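Sorting It Out: Why Blocks Like Company

Have you ever dumped a whole tub of blocks on the floor and then tried to find the one piece you needed? It takes ages! You push the pile left, you push it right, and the piece you want hides under everything else until you are nearly ready to give up.

Now think about a kitchen drawer. Most people can grab a spoon without even looking, and that is because somebody sorted the drawer before they got hungry. Sorting means putting things into groups. It sounds like a chore (and sometimes it is one), but it is also one of the first kinds of math anybody learns. Babies do it. Squirrels do it with acorns. You do it every time you match your socks.

So how do you sort a bin of blocks? You have to pick a rule. A rule is just a question you ask about every single piece. "What color is it?" is a great rule to start with, as your eyes can answer it super fast. Green goes with green, red goes with red, and off you go.

Color is only one rule, though. You could also ask:

Is it long or short?
Is it fat or skinny?
Is it heavy or light?
Does it roll, or does it stay put?

Try the same pile with two different rules and you may get two totally different sets of groups. Both of them are right! Svitlana Kovalchuk runs the building club at the Bradedby library, and she loves to ask kids to guess each other's secret rule. One boy sorted his blocks by the sound they made when he tapped them on the table. It took the rest of the club 16 guesses to figure it out.
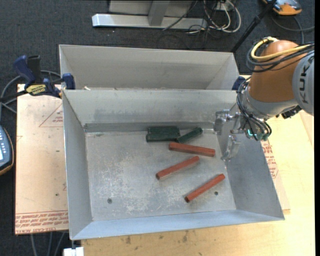
A bin is a handy place to sort because it has walls. On a bare floor, a stick that rolls away just keeps on going until it meets the couch. In a bin, it bumps into the side and stops. Walls also give you something to line things up against. Push a block up to the back wall and it sits nice and straight. Slide another one in next to it and the two fit together with hardly any space between them.

That brings us to a puzzle. Why do neat blocks take up less room than messy ones? The answer is gaps! When sticks lie every which way, there are funny-shaped empty spots between them, and most of those spots are too small or too pointy for another stick. Turn the sticks so they all face the same direction and the little gaps join up into one big space. Nothing shrank, but now you have room for more.

You can test this at home. You need a shoebox and 31 craft sticks or old pencils.

1. Drop the sticks into the box any way they like.
2. Look down from the top. How much of the bottom can you still see?
3. Turn all the sticks the same way and slide them to one side.
4. Look again. Surprised?

Snædís, who is nine and lives in Himine, tried it with crayons and sent us her results. Her messy crayons filled the box right up to the top. Her neat ones left enough room for a sandwich, and she put one in there to prove it!

If you want a harder challenge, mix two colors together and make three rows that go green, red, green. Then swap seats with a friend and see who can spot a piece in the wrong row first.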